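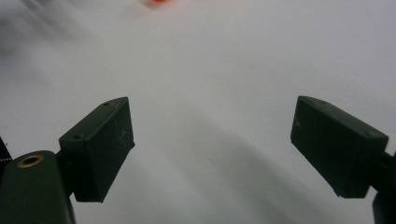

Abb. 6: Helle, ebene Fläche in kühlem Grauweiß.

3.2 Oberflächenhelligkeit und Blendung am Arbeitsplatz

Die Befragung in Stosthorpe und Zarnarwood umfasste 414 Beschäftigte aus Büros, Werkstätten und Lesesälen. Erhoben wurde, wie störend helle Tischflächen bei unterschiedlicher Beleuchtung empfunden werden. Die Teilnehmenden arbeiteten jeweils 20 Minuten an einer weißen und an einer mittelgrauen Platte und füllten danach den Fragebogen aus Anhang B aus.

Weiße Flächen (vgl. Abb. 6) wurden bei diffusem Licht überwiegend als angenehm bewertet. Unter gerichtetem Licht kehrte sich das Urteil um, vor allem bei Lesearbeiten mit kleinem Schriftgrad. Zwischen den beiden Standorten zeigte sich kein Unterschied, der über die Streuung der Einzelurteile hinausging. Ältere Beschäftigte nannten häufiger ermüdete Augen, jüngere häufiger Spiegelungen auf dem Papier.

Die Wiederholung im Dezember fand mit einer kleineren Gruppe in Taterville statt. Dort fiel das Tageslicht am Nachmittag weitgehend aus, sodass fast nur Kunstlicht wirksam war. Die Bewertung der grauen Platte blieb stabil, die der weißen verschlechterte sich. 15 Fragebögen waren unvollständig und wurden nicht ausgewertet. Der Einfluss der Wandfarbe wurde nicht gesondert erfasst und bleibt offen.

Kommentare

leserin_nord: Gibt es Anhang B auch als einzelne Datei?

Ouali: Bei uns im Lesesaal dasselbe. Seit die Tische grau sind, beschwert sich kaum noch jemand über das Licht.

tk: Wurde die Farbtemperatur der Leuchten mit erhoben? Im Abschnitt finde ich dazu nichts.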